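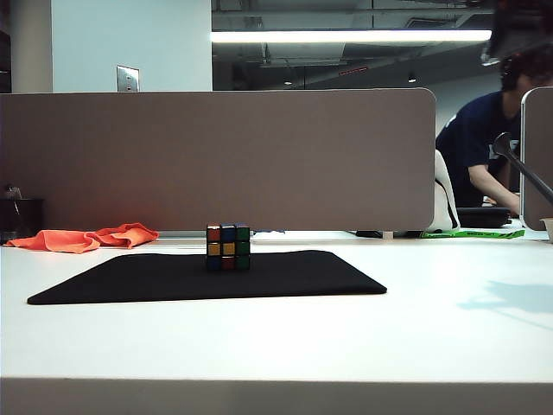

Desk and cube, April

Started at 7:40. Cleared the white desk down to what I need: the black mat, the cube, the orange cloth. The small stuff under the divider can wait until the weekend.

Cube is scrambled. Front face before the first turn, read left to right from the top: red, blue, green; yellow, yellow, green; blue, red, green. Yellow center, full green column on the right. I write the front face down before each session now so I can check later whether I held the cube the way I thought I did. Twice last week I had it rotated a quarter turn and the notes were useless.

Mat position

The mat is on a slight angle to the desk. I tried it square for a few days and my left wrist bent more than I liked at the end of a long set. Angled is better. The mat also takes most of the noise out of putting the cube down, and Kaja takes calls on the other side of the divider until noon. She has not complained since I started using it.

Lubrication

The Hendance cube was getting slow on the outer layers. Took out one edge piece, put two small drops of the Kindine silicone on the core, reassembled, worked it in with 200 turns. Outer layers are faster. The middle slice still catches when I start a turn before the last one is finished. That could be spring tension. The screws are under the center caps and I have not opened those yet. Will try a quarter turn looser on all six, then recheck.

Cleaned the stickers with the cloth, dry. No alcohol this time. Last month it lifted a corner on one of the whites and I had to press it back down overnight under a book.

Practice

Cross only, no full solves until the break. Aim was to plan the whole cross before touching anything and then do it without looking. Success rate is poor when two of the edges are in the bottom layer and flipped. I lose track of the second one. Athina Triantafyllou says to follow the pair as one unit and ignore the other two until they are placed. Tried that for the last part of the session. Slower, fewer errors.

Full solves after the break. Best was 155 seconds, worst I stopped timing. Most of the loss is in the last layer, where I still stop to recall the sequence. Wrote it on a card and taped it inside the notebook cover.

To do

Loosen screws, log the change.
Ask Athina which timer she uses. The Ekis one misses the stop about every tenth solve.
Wash the cloth, no softener.
Return the Hughes screwdriver to Kaja.

Stopped at 9:15.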